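Cushion and soft goods notebook
November 2025

Red cushion day! I have been looking forward to getting this one on the floor ever since Kerstin Buschmann came back from the Lirnura stockroom with it under her arm. We have had so many weeks of plain grey and oatmeal covers (the whole Vendon batch, all 8 of them, and I could not tell you one from another now) that a proper loud scarlet feels like a holiday.

Notes first, before I forget. The cover is soft and fuzzy, closer to felt than to velvet when you look at it close up, and the red is as strong as any we've had in. It has cream patches with navy outlines, and I love how the dark edge makes the cream jump out. Till Heitmann thinks the patches look like eyes. I said leaves. Mattes Hinrichs said a heart, for the lower one at least, and then we all had to go and look again. 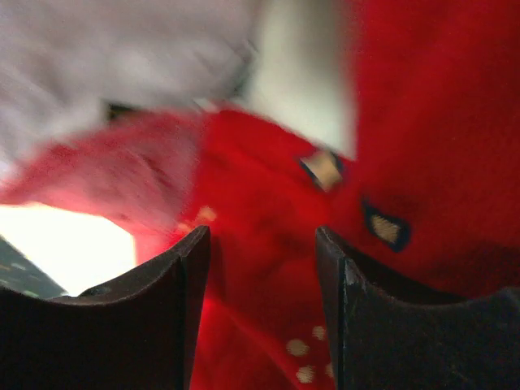
Book 4,000 - p. 8

Small cream dots on the red as well, which I had missed completely until we were right down at the cloth. Worth writing down for whoever does the pattern sheet: go in close on every printed cover, the little marks vanish from standing height. I have added a line for dots on the sheet, under patches, and Ludger Kohlhase wants one for outlines too. Fine by me, there is room if we drop the washing symbols to the back.

About the red itself. I tried to match it against the old Mühlbauer shade cards and got nowhere. The nearest one is too orange in daylight and too brown under the bench lamp. Olanrewaju Chukwu suggested the Zedmont set, which is newer and has more reds in it, but the box is still in the other building. To do: fetch it, match it in daylight, write the card number here ............

Floor or bench? We talked about this over tea for far too long. Ludger likes the bench because his knees are bad and he says so. I like the floor. A cushion on a bench looks like a sample, and a cushion on the floor looks like something that fell off the sofa ten minutes ago, with its corners puffed up and one side rumpled the way they are in every house I have ever lived in. The beige floor is kind to the red, too. On the old blue mat every red we had went purple to my eye, and the shade notes from April are nearly useless for that reason (sorry, Till, I know you wrote them all out twice).

Floor it is, for this one. Laid flat, a bit askew, no smoothing. I had to stop myself tugging the folds out. The rule from now on is that we write up the rumples as they come and only plump afterwards, and then we write it up again plumped.

There is writing near the top! Kerstin spotted the character 五 and told us it is the number five, and there's another next to it that goes partly out of sight with the curve of the cloth. We had a happy few minutes guessing what the whole line says. Kerstin's guess is a festival greeting, mine is worth nothing. Write it all out properly once the cover is off and pressed flat.
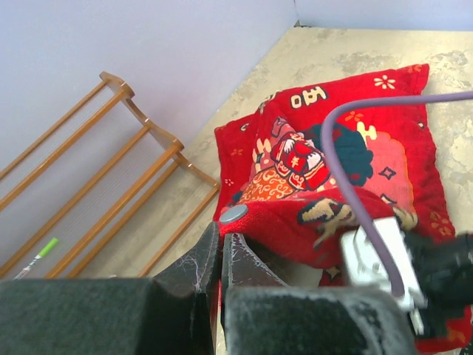
Red cushion on the beige floor, flower motifs and 五 near the top.

Flowers, then. A pale one with rounded petals up by the top right corner, and small orange-red ones dotted over the red. Orange-red on red is a brave choice and I think it works beautifully, you get the surprise of finding them. Mattes went looking for the same flower in our swatch index, all 1,535 entries of it, and came back with two maybes and a headache. Neither has the rounded petals. It gets its own entry, which makes 1,536, and he has already written the label in his best handwriting.

Still to do on this one:
Cover off, press, copy out the characters for Kerstin
Weigh the filling and the cover separately
Check the seams at all the corners
Zedmont cards, see above
Pattern sheet with the new lines for dots and outlines, one copy to Ludger

Storage: top shelf, away from the window. Strong reds fade and I want this one to stay exactly as it is. Olanrewaju has asked if we can get a second in the same pattern to keep unwashed for comparison. Yes please. I'll ring Lirnura in the morning.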